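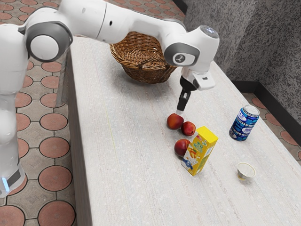
Ab wann gelten die neuen Bestellfristen für Tischwäsche?
Für alle Aufträge, die nach dem 13. August 2021 eingehen; laufende Abrufe bleiben unberührt.

Protokoll der Sitzung Arbeitskreis Objekttextilien
Leitung: Ningsih Goh
Vertreten: Einkauf, Lager, Qualitätsprüfung, Firma Cletex. Firma Zakus entschuldigt.

TOP 1 Genehmigung des letzten Protokolls
Ohne Änderungen genehmigt. Der Schreibfehler in der Artikelbezeichnung Zerkine (Anlage 2) wird berichtigt.

TOP 2 Rahmenvertrag Cletex
Cletex legt ein überarbeitetes Angebot für Meterware in Leinenbindung vor. Mindestabnahme 1000 m je Farbe, Lieferung in zwei Teilmengen. Der Einkauf beanstandet die fehlende Regelung zum Einlaufmaß. Cletex sagt eine Ergänzung zu: höchstens drei Prozent in der Kette, zwei Prozent im Schuss, geprüft nach fünf Wäschen bei 60 Grad.
Beschluss: Annahme vorbehaltlich der schriftlichen Ergänzung. Einstimmig. 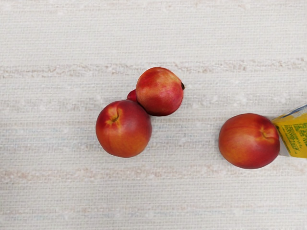 Lesezeit: 2 Minuten

TOP 3 Reklamation Charge 425
Betroffen sind 121 Tischdecken mit Nahtverzug an der Schmalseite. Die Qualitätsprüfung führt den Fehler auf ungleiche Fadenspannung beim Säumen zurück. Van Leeuwen erkennt die Reklamation dem Grunde nach an, bestreitet jedoch die Kostenübernahme für den Rücktransport. Nach Ziffer 7 der Lieferbedingungen trägt der Lieferant die Fracht, sofern der Mangel innerhalb von 14 Tagen angezeigt wird. Die Anzeige erfolgte am neunten Tag.
Beschluss: Ersatzlieferung wird gefordert, Frachtkosten werden mit der nächsten Rechnung verrechnet. Das Schreiben an Van Leeuwen verfasst der Einkauf.

TOP 4 Lagerung
Das Lager meldet Stockflecken an der unteren Lage von Palette 4. Die Luftfeuchte wird künftig

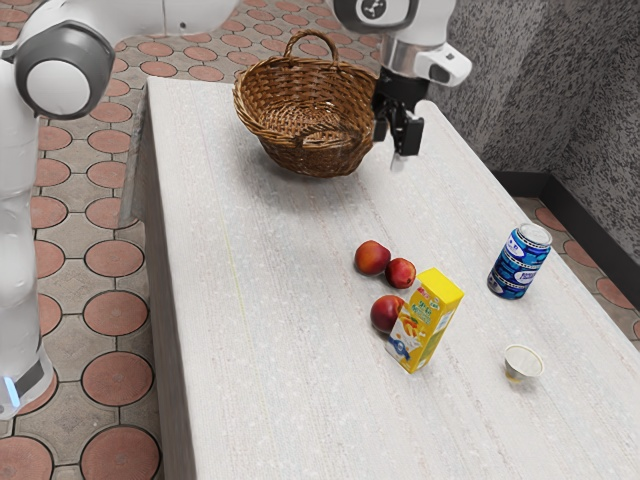 zweimal täglich abgelesen und im Lagerbuch eingetragen. Grenzwert 65 Prozent, bei Überschreitung Meldung an die Sitzungsleitung. Die Bodenlage wird auf Kunststoffpaletten umgesetzt. Eine Gegenstimme (Lager, wegen der Stellfläche).

TOP 5 Verschiedenes
Die Musterkarte Zerkine liegt beim Einkauf zur Ansicht aus. Die Anfrage von Zakus zu Sondermaßen wird vertagt.

Protokoll: Einkauf
Verteiler: Teilnehmende, Zakus, Ablage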